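Sacos de papel, segunda ronda – galeria

Julho
Por Tae-yang Shim

Isto vai depressa que tenho o resto da mudança de loja à espera. Muita gente escreveu depois da página dos cartões a perguntar pelos sacos de papel kraft: se aguentam, se vale a pena guardar, como se enche um sem o rasgar logo na primeira volta. Então cá vai. Poucas imagens, texto à volta, legendas curtas. O que não couber fica para a próxima.

Contexto rápido para quem chega agora. A Hakine deixou de dar sacos de plástico no balcão e passou tudo para kraft com asa de papel. Encomenda mínima de 4,000 unidades, o que para uma loja do nosso tamanho é uma parede inteira do armazém. Chegam espalmados, em maços, cheiram a cartão. Quem faz as encomendas para levantar abre-os um a um, e é aí que se estragam mais – não é na rua, nem à chuva, é na mesa, na abertura.

Coisas que fui apontando ao longo do mês, sem ordem nenhuma:

– abrir deitado primeiro. O saco de pé e fechado foge, o saco deitado deixa-se agarrar
– uma mão na zona da asa, a outra dentro da boca. Devagar até ao fundo
– o fundo tem de ficar mesmo quadrado, senão ele tomba para o lado da dobra
– não puxar só por uma asa. Nunca. A cola da asa é o ponto fraco, sempre foi
– mesa lisa e limpa. Migalhas, fita-cola velha, agrafos, tudo isso marca o papel
– se o vinco de fábrica vem torto, pôr de lado e usar para coisas leves

A mesa de que gosto mais para isto é a clara, a grande, encostada à parede. Tem uma junta a meio que já me irritou mais do que me irrita agora, os sacos passam por cima sem prender. Luz boa, parede sem nada, e vê-se logo qualquer rasgo no castanho do papel. Na mesa escura do fundo não se via nada e só dávamos por isso com o cliente à frente.

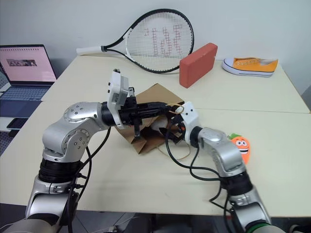 Saco deitado na mesa clara, trabalho junto à asa e na boca do saco.

A asa é de laçada fina. Há quem ache fraca, eu acho que chega, desde que o peso fique em baixo e ao meio. Os sacos da Melton que usávamos antes tinham asa espalmada, colada por dentro, mais fortes talvez mas cortavam a mão a meio do caminho para casa. Tivemos queixas. Uma senhora devolveu o saco e ficou com as compras ao colo, palavra.

Ensaiámos também os da Ó Riain, papel mais grosso, bonitos, caros. Rangem imenso quando se abrem. Para prendas sim, para o dia a dia não compensa.

Contas de arrecadação, para quem pediu: num maço separei 17 com defeito. Vinco torto, asa descolada, um furo. O resto foi todo a uso. Não sei se é muito ou pouco, quem tiver números de outras marcas que mande, eu junto tudo numa tabela um dia destes (digo isto desde a páscoa).

Agora o enchimento. O problema das nossas encomendas é que é tudo de feitios diferentes. Quem vende livros mete livros e acabou. Nós temos coisas de desporto, calçado, caixas, e cada peça quer ir num sítio. Regras da casa, mais ou menos cumpridas:

– primeiro o que tem fundo direito. Blocos, caixas, tudo o que faça de parede
– calçado a seguir, sola contra o lado do saco, biqueira para baixo
– raquetes por ultimo e com o cabo para cima. Vão ficar de fora, paciência, não há saco pequeno que as engula
– nada de pontas contra o papel
– talão por cima de tudo, dobrado ao meio, senão vai parar ao fundo e ninguem o encontra

E pôr tudo à vista na mesa ANTES de começar a meter. Parece perda de tempo. Na Dremis, onde trabalhei uns anos, fazia-se ao contrário, ia-se buscar peça a peça à prateleira, e era cada troca que metia medo. Sapatos desirmanados, então, um clássico. Desde que espalho as coisas primeiro no tampo consigo olhar e pensar o que vai contra quê. Os mais novos refilam. Deixa refilar.

Para treinar a malta uso um conjunto pequeno, sempre variado de feitio: uma coisa comprida, uma coisa mole, uma coisa com esquinas. O saco no meio, o resto à volta ou atrás, e cada um decide a ordem. 10 minutos disto no princípio do turno e a diferença nota-se logo na mesma manhã. 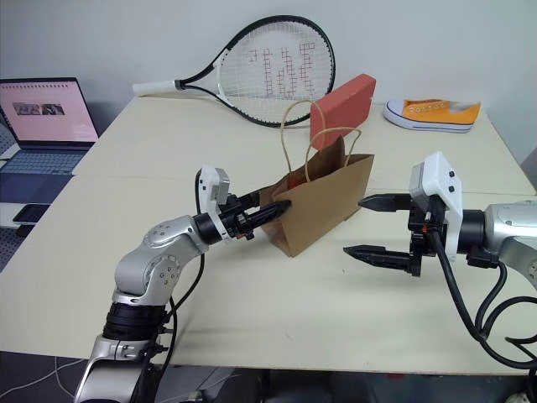
De pé e já com as asas para cima. Atrás, o bloco vermelho-alaranjado, a raquete de cordas brancas e o ténis cor de laranja.

Gosto deste laranja todo ao lado do castanho do papel, já agora. O ténis é de lona, sola branca, daqueles que se dobram um bocado e cabem em qualquer canto. A raquete é outra conversa. Deitada ocupa meia mesa, e quem começa por ela acaba com o saco aberto de lado. O bloco é o mais fácil de todos, direitinho, vai ao fundo e segura o resto.

Mais umas notas soltas antes que me esqueça:

Guardar os sacos usados: sim, se o fundo estiver inteiro. Dobrar pelos vincos que já lá estão, não inventar vincos novos. Asas para dentro. Eu guardo-os em pé numa caixa de fruta, como se fossem discos.

Humidade: inimigo número um. O armazém tem uma parede que sua no inverno e perdemos lá 151 sacos de uma vez, ondulados, moles, a cola toda a largar. Agora estão em cima de uma palete e afastados da parede. Devia ter feito isso no primeiro dia.

Fita-cola na boca do saco: por favor não. O cliente abre à bruta e lá se vai o saco. Se é mesmo preciso fechar, uma dobra e um clipe de madeira.

Carimbo: fazer com o saco espalmado, antes de abrir. Depois de aberto o papel cede e sai metade do desenho. Deixar secar, que a tinta vermelha borra durante um bom bocado e depois anda nas mãos de toda a gente.

Tamanhos: trabalhamos com o médio em quase tudo. O grande parece boa ideia mas as peças andam lá dentro aos trambolhões e chega tudo ao fundo num monte. Antes dois médios, um em cada mão, que até é mais comodo para quem vai a pé.

Perguntaram também se as asas se podem trocar. Podem, com cordel, dois furos de cada lado e um nó por dentro. Reforçar os furos com um bocadinho de cartão. Fiz isso a uns quantos e andam aí há meses a levar batatas.

Na próxima página meto as caixas de calçado, que tenho um monte delas por desfazer, e talvez os rolos de papel se entretanto chegarem. Quem quiser mandar fotografias dos seus sacos mande para o sítio do costume, de preferência de manhã, que à tarde já não vejo o correio.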